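Workshop > Benches and Tables > Surface Care

Keeping a White Work Table Clean and Flat

Last updated: January
42 comments | 200 shares

A matt white top on a wooden border is a good general-purpose surface for sorting, light assembly and small repairs. Small parts show up well against it and there is little glare from an overhead lamp. The drawback is that it marks easily, and the joint between the top and the wood collects dirt. The notes below apply to most tables of this pattern, including the Hukent and the older Drunside, which has a slightly deeper border.

Daily cleaning

Clear the top completely before wiping. Brush grit off with a soft hand brush, working from the middle to the nearest edge. Grit dragged under a damp cloth leaves fine scratches that turn grey within a few weeks and cannot be cleaned out.

Wipe with warm water and a small amount of washing-up liquid, 5 ml to the litre. More than this leaves a film which holds dust. Wring the cloth until it no longer drips, wipe in straight overlapping strokes, then go over the surface again with plain water and dry it.

Do not use scouring powder or the green side of a sponge. Both will polish a matt surface in patches, and the patches catch the light.

Marks

Pencil: white vinyl eraser, light pressure, brush away the crumbs.

Ballpoint: surgical spirit on a cotton bud, from the outside of the mark inwards. Change the bud as soon as it picks up colour.

Rubber and cable scuffs: dry eraser first, then spirit. Black cable sheathing can leave a grey line where it bends over the same spot on an edge, so vary the run or clip it to the leg.

Glue: leave until fully hard, then lift with a plastic scraper held nearly flat. A steel blade will dig in sooner or later.

Test any solvent on the underside or in a far corner. Acetone should be kept away from painted and plastic-faced tops altogether.

Laying out

Keep only the items for the current job on the white area and leave a clear space between them. On a table worked with both hands, the tools come in from the two front corners and the middle is kept for the piece being handled. Trailing leads should leave the table on the side they are used from.
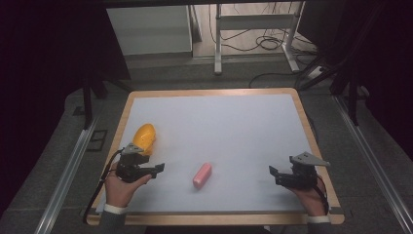
White top with pale wood border. Yellow item to the left, pink block near the middle, one gripper in each hand.

Strong colours are easiest to find on white. Pale or clear parts are better placed on a sheet of dark card, trimmed to sit well inside the border. Rounded objects roll if the table is out of level. Check with a spirit level along both directions and pack the feet before blaming the top.

The wooden border

Treat the border separately from the top. Run low-tack masking tape along the white side of the joint – press it down with a fingernail – and sand the wood lightly with 240 grit, along the grain. Remove the dust with a barely damp cloth and let it dry.

Apply a thin coat of clear hard-wax oil with a lint-free cloth. Nikzad satin is suitable and does not yellow much on pale wood. Wipe off the surplus after ten minutes and pull the tape while the oil is still soft. Allow some 7 hours before a second coat and leave overnight before use. The front edge takes most of the wear from sleeves and wrists and may need doing twice as often as the other three.

Oily cloths can heat up and catch fire if left in a heap. Spread them flat outdoors to dry, or soak them in water before disposal.

The joint

Clean the joint with a wooden cocktail stick, never a screwdriver. If water has got in and the edge of the top has started to lift, dry the table for several days before attempting a repair. Gaps under a millimetre can be filled with clear silicone, smoothed with a wet finger. The Jostumside edging kit covers wider gaps, though the strip supplied is a shade darker than most pale borders.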